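Part 3: Finding the air fryer a home (and building the shelf unit for everything it pushes out)

If you followed Part 2, your old toaster oven is boxed up and you've got a clear stretch of counter. Lovely! Now for the bit I got wrong twice in my own kitchen before I wrote any of this down.

Step 1. Pick the spot. I like the run between the fridge and the range, with the fryer standing on the counter near the backsplash, basket handle facing out into the room. Check that you can pull the basket all the way out without bumping anything.

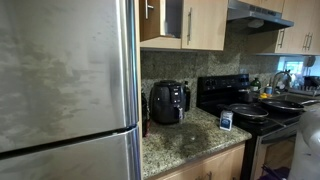 Fig. 3-1. Air fryer on the granite, between the refrigerator and the range hood.

Step 2. Open every upper cabinet door near the fryer, one at a time, and have a look at what you'd be reaching over. I keep oil and spices off to one side so I'm never leaning across a hot basket.

Step 3. Wipe the counter and dry it before you plug in. Stainless doors can wait (mine show every fingerprint in the house, and I only do them on weekends).

CAUTION: Pull the fryer forward from the wall before you run it. Your own booklet will tell you how much room the vents want, so go with that number over anything I say.

Step 4. Gather up whatever lost its place. For me that was baking sheets, a waffle iron and a stack of mixing bowls, and they all went onto the Jedine, a low shelf unit from Bralter that set me back $74.

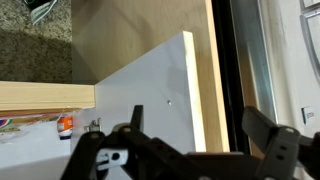
Reading time: 3 min

Building the unit

Step 5. Lay the parts out on carpet or an old blanket. White panels scratch if you so much as look at them, and the thin edge band chips even faster.

Step 6. Stand the first white board up and bring the pine board to its edge so the two make an L. Start the screws by hand, then go around again and snug them up. Don't crank down on the first one or the corner will pull crooked!

Step 7. Put the small hardware in a bowl. I lost a bracket under the couch for 3 weeks.

NOTE: If you want glue in the joints, a thin line is plenty. Wipe off the squeeze-out right away and leave the unit alone overnight.

Step 8. Stand it up, check it for wobble, and fasten it to the wall with hardware that suits your wall. Heavy stuff goes on the bottom shelf.

Part 4 covers the drawer inserts.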